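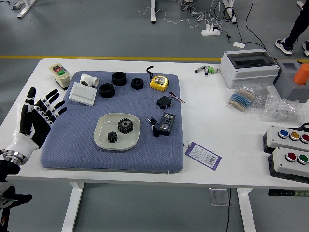
I've been living with Joubert, the grasp planner from Fistatbridge, since March, and I like it a lot more than I expected to! You give it a camera feed, it labels what it thinks is on the table and it hands you back a ranked list of grasps for a five-fingered hand. Gears and battery-sized stuff are easy for it. Thin cables, not so much – it kept proposing a pinch right through the middle of a coil (ouch).

Setup took me 2 evenings, mostly hand-eye calibration, and the docs skip a step there. Replanning is quick though, and the viewer lets you scrub back through rejected grasps, so good for debugging. I came from Molier, where you get a log file and good luck.

Clear plastic bags still fool it. 3 stars out of 5, four once they fix that.

Search reviews Go

Contact | © 2021 Ivville | Back to top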